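Workshop notebook, Poltholm
22 October 2018

Drendik clear topcoat, second go. Writing this up while I still remember which panel was which, because the pencil marks on the backs are already going.

Background for anyone reading who missed the first go. The can says the stuff will keep a white painted surface white outdoors, that it levels by itself, that it can be recoated the same day without sanding, and that it stays "flexible for life". Brurncombe sold us the case on the strength of that label and a very nice color leaflet. I asked them in March what the test was behind the "keeps white" line and got the leaflet again, in a different envelope. So I don't know what the test was. I don't know if there was one.

The first go was no use to anybody. All the panels came from one offcut, brushed by whoever was free, and we leaned them against the south wall with nothing uncoated beside them. When they came in yellow-ish we argued over whether they'd gone out yellow-ish. No way to settle it. I've crossed out that whole page and I'd ask that no one quote from it.

What I did differently this time:

Control panels, same white paint, no topcoat. Kept one set indoors in the drawer with the lid shut and put the other set out on the rack with the coated ones.

One brush, one pair of hands (mine), one can, stirred and not shaken.

Three coats on every coated panel. The label says two "for most projects" and then three "for exposed projects" in smaller type, so I gave it three to be fair to it.

14 days on the rack, tilted, facing south. I know that's nothing as weathering goes. It isn't meant to say what happens over years. It's meant to say whether the topcoat itself changes the color right away, and that was the complaint.

Results, such as they are.

Color. Coated panels from the rack look warmer than the bare ones from the rack. I can see it at the bench under the daylight tube and I can see it by the door. But I also see it on the coated panel that never left the drawer, and to my eye it's the same amount. So the yellow everybody's been blaming on the sun looks to me like it's in the can. Pour a little in a white cup and look down through it. It's the color of weak tea. It doesn't need weather.

I'm not going to be too pleased with myself over this. It's my eye, and I knew which panel was which when I looked. Next time somebody should shuffle them with the labels turned down, and I'll call them cold. If I can't sort them I'll take it back.

The Šimek meter was supposed to spare us all that. I took readings off each panel, went for coffee, took them again, and the same panel had moved by more than the difference I was trying to measure. Tried a new battery. Tried it with the shade pulled down. Cleaned the little window with a cotton swab. Slightly better after the swab, still not good enough to hang a conclusion on. I have left the readings out of this entry on purpose. They're on the loose sheet clipped inside the back cover and they should stay loose. A bad number looks just like a good one once it's in a table.

Leveling. No. It levels if you lay it on thick, and if you lay it on thick it sags off the edge of anything that isn't dead flat. Thin coats keep the brush marks. I tried thinning a small amount with the thinner they recommend (they also sell the thinner) and got fewer marks and more dust, because it stays open longer and our air is what it is. I would call it average. The old varnish we used before did the same and never claimed anything.

Recoat without sanding. Mixed. I did half the panels with a light scuff between coats and half without. Cross-cut with the knife, tape down, tape off. The scuffed ones held everywhere. The unscuffed ones held on most, and on one the top coat came away with the tape in a neat strip. One panel isn't much to go on, and it's possible I touched that one with a greasy thumb. But then customers have thumbs as well. I'm scuffing between coats from now on, label or no label.

Flexible for life. I have no idea how you'd check this and I doubt they do either. Bent a coated strip of tin around the broom handle. No cracks. Bent it around a pencil. Fine white lines on the outside of the bend. What that means for a tabletop that nobody is going to wrap around a pencil I couldn't tell you.

Buffing. Somebody had written on the whiteboard that the haze "buffs right out". Put a mop on the bench grinder, 1,725 rpm on the plate, light pressure. The haze did go. So did some of the coat near the corners, where it got warm and dragged. By hand with a cloth and a bit of patience I got the same shine and kept my corners. I've wiped that line off the whiteboard. If you wrote it, come and show me how you did it, I mean that in a friendly way.

Water rings. Set a wet glass on a coated panel overnight and another on a bare one. Faint ring on the coated one in the morning, gone by lunch. The bare one took a ring and kept it. That's a real point in the product's favor, the first I've found, and I want it down here in plain words so I'm not accused of having made up my mind before I opened the can. I had made up my mind a bit. It still did well on this one.

Pushed it further with coffee and with mustard. Coffee wiped off. Mustard left a stain on both, worse on the bare paint. I don't think anything stops mustard.

Scratches. Key, coin, underside of a mug with grit on it. The coat marks about as easily as the paint does, only the marks show up more, since a scratch in something shiny catches the light. Dragging plastic across it is mostly harmless. The mug with grit was the worst of the lot. People who put these tables outdoors are going to drag gritty things over them all summer, so I'd weight that one heavily.

Dull or gloss? We only have the gloss. Brurncombe says there's a satin coming. They said so in March too.

A word on the white tops themselves, because half the complaints we get about the finish aren't about the finish. White outdoors shows everything. Pollen, rain spots, the underside of every flowerpot. Someone brings one back saying it has gone yellow and I take a damp cloth to it and it's gone back to white, at least where I wiped. I'd like every returned top washed with plain soap before anyone in this shop says the word "yellowing". And I'd like us to stop comparing a returned top with the sample chip on the front counter. That chip has been handled for so long that it isn't the color of anything we sell.

The other thing is what you look at next to it. White next to a strong color doesn't look like the same white, and shade does its own thing to it. I held a panel against the blue drum and then against the brick and would have sworn I'd switched panels in between. So judging a white top with stuff all over it is hopeless, you end up judging the stuff.

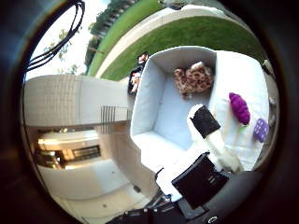
White tabletop outdoors, with the purple grape-shaped thing and die-like cube on it and the bin alongside.

Try deciding from that whether a white is warm or cool. I can't, and I would not trust anyone who said they could. For color calls, clear the surface, put an indoor control panel flat on it, and look at the two together at the same time of day. I have made a slot in the drawer for the control panels so they can be put back. Please put them back.

Open items:

Blind sort of the panels. Needs a person who isn't me to shuffle.

Get a can from a different batch. Everything above rests on one can, and a can that may have sat in a warm warehouse for all I know. If the next can pours clear I'll have to rewrite the color section, and I'd be happy to.

Repeat the tape pull on unscuffed panels, with gloves on this time.

Šimek meter: find out if it can be sent back for checking, and what that costs. If it costs more than the meter did, it goes on the shelf with the other one.

Leave the rack panels out over winter. I had planned to bring them in for tidiness, but frost is a better test than anything I've done so far. Moved the bare ones to the left end and wrote B on the backs in paint, the pencil being what it is.

Ask Brurncombe again for the test behind the label. In writing, and this time ask for the date of it and the size of the panel. I expect the leaflet.

Where I stand for now: keep using it where water rings matter, two coats, scuff in between, brush and don't spray. Don't use it on anything sold as pure white until the second can has been opened. Don't repeat the "keeps white" line to customers, in the shop or on the phone. If they bring it up themselves, say we're testing it, which we are.

Later, same day: looked at the drawer panels again after supper with the overhead light off and only the bench lamp on. Couldn't tell coated from bare at all. Bench lamp is a yellow bulb, so that may be the whole explanation. Noted anyway. The daylight tube gets used for all color calls from here on, and the bench lamp is for finding screws.

Brush is in the jar by the sink, don't use it for the green.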